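비닐 롤 체스판 쓰시는 분들, 나무판으로 다시 안 돌아가셨나요?

보드게임 수다방 > 체스 용품
글쓴이: 초록칸주민 | 2022년 2월 24일 목요일 | 조회 479

집에서 쓰는 초록/크림 롤판이에요. 흑 쪽에 앉으면 대충 이런 느낌입니다.
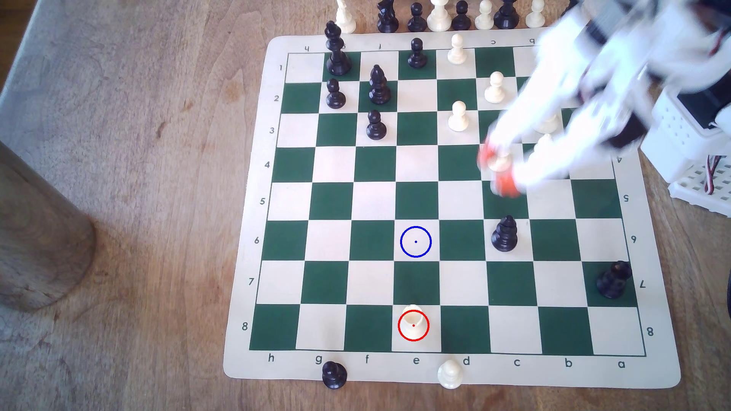 본문: 좌표 인쇄, 있는 게 나을까요?

나무판을 쓰다가 작년 11월에 비닐로 바꿨거든요. 말아서 통에 넣으면 끝이라 편하긴 한데 같이 두는 형이 자꾸 "싸 보인다"고 놀려요ㅋㅋ 저는 테두리 좌표가 제일 마음에 들어요. 흑으로 앉아도 왼쪽 아래부터 h, g, f 이렇게 바로 읽히고, 맞은편 사람은 자기 쪽에서 또 똑바로 읽히고요. 기보 적을 때 손가락으로 칸 세던 사람이라 저한텐 이게 신세계였어요.
근데 형은 좌표 있는 판은 초보용이래요. 다들 어떻게 생각하세요? 그리고 연한 갈색 나무 식탁 위에 깔아도 색이 어울리는지도 좀 봐주세요. 저는 괜찮은 것 같은데...

댓글 1
비숍덕후
형님 말씀은 그냥 넘기세요ㅎㅎ 동호회 가면 다 초록 롤판 깔고 둡니다. 나무판은 예쁘죠, 예쁜데 들고 지하철 한번 타보면 마음이 바뀌어요. 그리고 f2 흑 비숍 자리 좋네요. 킹 g1까지 들어가 있는 거 보니 엔드게임 느낌도 나고.

댓글 2
kalevi_k
저는 반대요. 좌표가 사방에 다 있으면 눈이 피곤해요. 흑으로 앉아서도 칸 이름 정도는 외워야 실력이 늘죠. 처음 석 달만 고생하면 됩니다. 색은 합격. 크림색 테두리가 넓어서 연한 나무 위에서도 판이 또렷하게 보이네요.

댓글 3
초록칸주민 (글쓴이)
@kalevi_k 석 달이요...? 저는 몇 년째 d랑 e를 헷갈리는데요ㅠㅠ

댓글 4
모야모야
외우는 거랑 좌표가 인쇄된 거랑 무슨 상관이에요ㅋㅋ 필요 없으면 안 보면 되지. 저희 집은 애가 좌표 읽으면서 알파벳까지 뗐어요. 좌표 있는 판에 한 표!

댓글 5
kalevi_k
@모야모야 있으면 보게 되니까 하는 말이죠. 애들한테 좋은 건 인정합니다.

댓글 6
말판수집가
지나가다 한마디. 롤판은 좌표보다 말린 자국이 문제예요. 저는 Grustell 거 쓰는데 겨울에 꺼내면 모서리가 꼭 들려서 나이트가 기우뚱합니다. 판을 반대로 한 번 말았다가 펴고, 위에 두꺼운 책 얹어서 하룻밤 두세요. 드라이기는 비추요, 하나 울려먹었습니다.

댓글 7
비숍덕후
책 얹는 거 저도 합니다. Clitell 롤판은 뒷면이 미끄러워서 주방용 미끄럼방지 매트도 잘라 깔았어요. 4,000원 주고 산 건데 판값 아낀 게 하나도 안 아깝더라고요.

댓글 8
초록칸주민 (글쓴이)
오 매트 까는 거 좋네요!! 저도 식탁에서 판이 조금씩 돌아가서 두다 보면 늘 비스듬해져 있거든요. 사진에서도 살짝 틀어져 있죠. 주말에 사 와야겠어요.

댓글 9
말판수집가
비스듬한 건 저는 오히려 편하던데요. 오른손잡이라 살짝 틀어놓고 둡니다. 대회에서 그러면 상대가 째려보지만요.

댓글 10
비숍덕후
그건 째려볼 만하죠. 저라면 앉자마자 똑바로 돌려놓습니다.

댓글 11
모야모야
근데 녹색이랑 갈색 중엔 뭐가 덜 피곤해요? 밤에 조명 밑에서 두면 저는 갈색 판에서 흑말이 자꾸 묻히던데.

댓글 12
kalevi_k
그건 녹색이 낫습니다. 진한 초록 칸에 흑 나이트 올려놔도 윤곽이 살아요. 이번엔 의견이 맞네요.

댓글 13
초록칸주민 (글쓴이)
다들 감사해요! 형한테 이 글 링크 보냈더니 읽고 답이 없네요ㅋㅋㅋ 좌표판 그대로 쓰는 걸로 하고, 매트 깔아보고 후기 남길게요. 혹시 판 닦을 때 뭐 쓰시는지도 알려주세요. 물티슈로 닦아도 인쇄 안 지워지나요?

댓글 14
말판수집가
물티슈는 괜찮았어요. 알코올 들어간 것만 피하세요.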